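Wire baskets, zip ties and the end of the marker drawer

I spent most of Thursday night on my knees in front of the supply cabinet, and I regret none of it. Well, maybe my knees do.

The cabinet is a big gray Treston thing that came with the room, and the bottom drawer had turned into the place where markers go to dry out. Reece Bunting and I tipped the whole lot onto the floor and tried every single one on the back of a Bellamy catalog. We had 214 of them. Two hundred and fourteen! For a club with maybe 25 people on a good night! Reece kept a tally down the side of the page and got very competitive about the blues, and by the end my fingers looked like I'd been finger painting. A lot of them were dead, of course (the ones somebody had put away without a cap, mostly), and those went straight in the trash before anyone could talk me into a craft project.

So then we had a pile of good markers and the same awful drawer. My rule at home is that if I can't see it, I will buy it again, which is how I ended up with three jars of cumin. I wanted the stuff out in the open, right by where people's hands already are. Roy Rowbotham voted for plastic bins with lids. I love Roy, but a lid is one more thing to leave off.

What I like is plain black wire mesh. You can see straight through it, crumbs fall out the bottom, and it hangs off pretty much anything with a rail. I ordered 6 from Stater and they came in a box big enough for a microwave. Two had bent corners, which I fixed with pliers and some bad language. The ones with dividers are my favorites by a mile, and if I were buying again I'd get all dividers and skip the plain ones, except for long skinny things.

For putting them up I started with the hooks that come in the bag. Don't bother. They slide. White zip ties are much better, pulled tight and trimmed close so you don't scratch your wrist every time you reach for something (ask me how I know). Black ones would look nicer, I guess, but white is what we had.

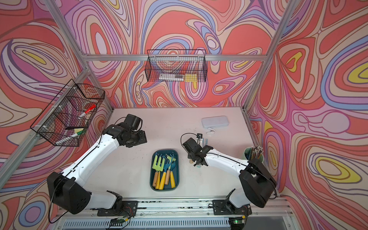
Custar Makers Club, Workshop Notes

I'm so happy with the divided one on the left, tilted in toward the table like that. Red cap up top, green cap further down, spongy thing in its own little compartment. And can we talk about that wallpaper? All that coral and lavender swirling around with the little bits of yellow! Mesh was the right call for that alone, you lose hardly any of the pattern behind the back basket.

The tabletop has a few scuffs I'd like to go after with a melamine sponge. Next up is the tape shelf, and Reece has already asked if we get to count it.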